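Rules first, then the robot moves

Getachew Negussie has written safety rules for home robots at Osell for seven years. His newest text has 3 pages, and he is proud that it is so short. "Before, we had 200 rules," he says. "No operator could remember them."

We met in April, when his team was testing the text in simulation.
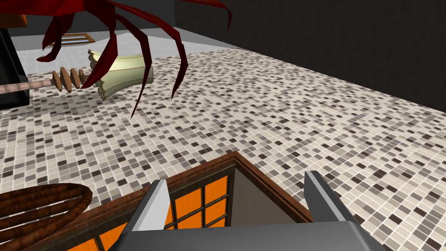 The gripper at the simulated kitchen counter, with its fingers apart.

The first rule concerns small objects. The operator must name the object before the fingers close. "If you cannot say what it is, you do not take it," Negussie explains. On a counter with many things, he wants the arm to stop and wait for a person to confirm.

His colleague Ebise Birhane reads the logs. In one month she marked more than 472 stops, and she does not see them as failures. "A stop is a good answer," she says. "I worry when a log has no stops."

The second rule is for rooms with furniture. Both arms must keep a fixed distance from chairs, plants and anything that can roll. 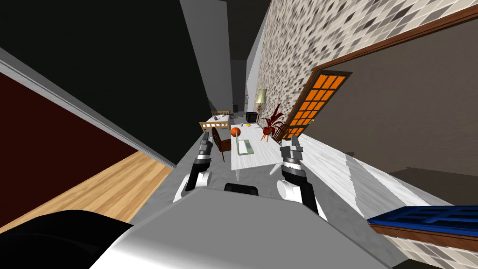
What comes next

Birhane wants the same text to be used at Norkon, where the robots are older and slower. Negussie is less sure. He says that a rule tested only in simulation must carry a note about this, and that the note must stay until the tests in real homes are finished.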